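La tienda abre a las nueve, pero la encargada de Omico lleva desde las siete clasificando sobres. El negocio, en un bajo de Bundthorpe, vende semillas de hortalizas antiguas. En el catálogo hay 741 variedades, casi 200 de ellas de judía.

"La judía es fácil de guardar y la gente la guarda", explica. "Con la cebolla pasa lo contrario. A los dos años ya no germina bien y hay que volver a sembrar."

Empezó con un cajón heredado de su abuela y una lista escrita a lápiz. Durante mucho tiempo vendió solo en el mercado de los viernes. Ahora la mayoría de los pedidos llega por correo, sobre todo entre enero y marzo.

Le preguntamos por la más solicitada. Responde sin pensarlo: el tomate Palamarchuk, de piel fina y maduración tardía. "No aguanta el transporte, por eso no se ve en las fruterías. Hay que comerlo donde se cultiva."

Cada lote pasa una prueba de germinación antes de envasarse. El último de lechuga dio un 98 por ciento. Cuando el resultado es malo, el lote se retira y se pide semilla nueva a los hortelanos de Rakbridge, con quienes trabaja desde el principio.

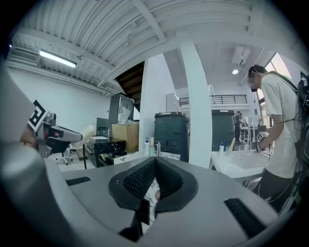 Armario negro con una caja de cartón encima.

Sobre los precios no quiere extenderse. El sobre cuesta lo mismo que hace tres años, aunque el papel ha subido. Tampoco piensa ampliar el catálogo. "Prefiero tener menos y saber de dónde viene cada una."

Este otoño quiere recuperar un guisante que perdió en una helada. Un cliente le ha prometido un puñado.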